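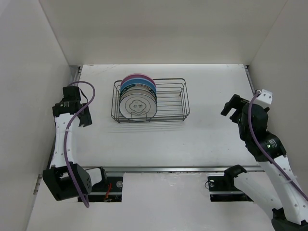
Horness Two-Arm Teaching Table

The Horness is a tabletop station for showing a pair of robot arms a task by remote control. The operator moves two hand-held leader arms and the arms on the table follow. Each run is saved as one demonstration, with joint positions, gripper opening and video on the same clock.

Dish rack starter task

Five plates stand on edge in the left part of a wire rack, and the right half is left open. The operator lifts out the front plate, passes it from one gripper to the other and sets it back in the open half. Most new operators need a few tries to get the handover right. Plan on 50 practice runs before recording, then 300 good ones for a first training set.

What you get

- 2 follower arms with grippers, mounted and calibrated
- 2 leader arms with trigger grips
- White tabletop with metal rails and plain side and back walls
- Fixed workspace camera
- Bridero recording software, one seat

The assembled table weighs 85 kg. Two people should move it. Plates and rack are not included.

Ordering

Built to order at our Momdale shop. Orders placed now ship in October. Spare gripper fingers and cable ties are sold separately.

Page updated 2021-04-12

Related items

Henao Leader Arm, single
Henao Foot Pedal for start and stop
Bridero extra seat
Horness spare finger set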